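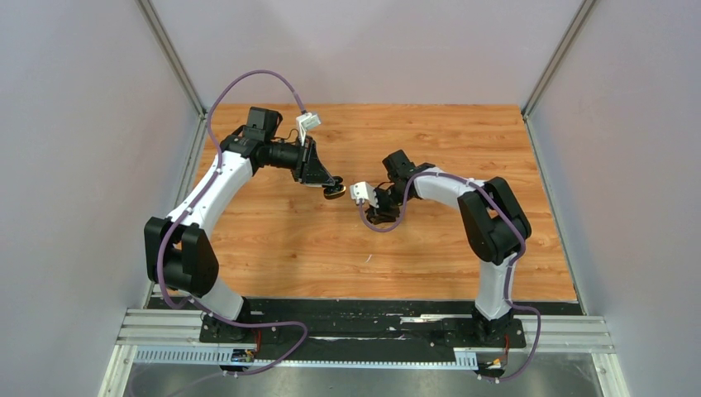
The Katayama floor panel, wood-grain finish

Katayama Floor Panel
by Surnetti
Item no. 509
$39.00

If you have ever spent an afternoon getting a workspace just the way you like it and then felt a little let down by the floor of it, we think you'll be very happy with the Katayama. It's a rectangular panel with a wood-grain face, made to lie flat inside an enclosure or on top of a bench you already own, and it gives the whole space a warmer, more settled look. We have one at the front counter in the shop, and people do tend to run a hand over it while they wait!

Kanako Ogura chose the grain for us, and she took her time over it. She wanted a pattern that would be pleasant to look at all day long without pulling your eye away from the job – and after a good many samples had gone back and forth in the mail, the Katayama was the one she kept on her own desk.

The panel comes in 2 sizes, Regular and Long, both at the same price. Measure the inside of your enclosure at the bottom, where the panel will sit, and measure it at the back as well as the front (older frames can be a touch narrower at one end). If you fall between sizes, order the Long and send us your measurements with the order. Kiyoshi Kubo cuts every panel himself and will happily trim yours to fit at no extra charge.

Fitting
Peel the film from the face and lay the panel in from the front, grain side up. It stays put under its own weight on a level base. For a bench that gets bumped a lot, add a set of Calix corner grips, sold separately.

Care
Wipe with a soft, barely damp cloth and dry it straight after. Please skip scouring pads and anything with bleach in it. Pencil marks come off nicely with an ordinary white eraser.

Shipping and guarantee
Panels ship flat, and trimmed panels take a few days longer to leave us. Your panel is covered for two years against lifting or warping.

You may also like
Kidura edge strip, sold by the foot
Calix corner grips, set of four
Surnetti sample card, wood-grain finishes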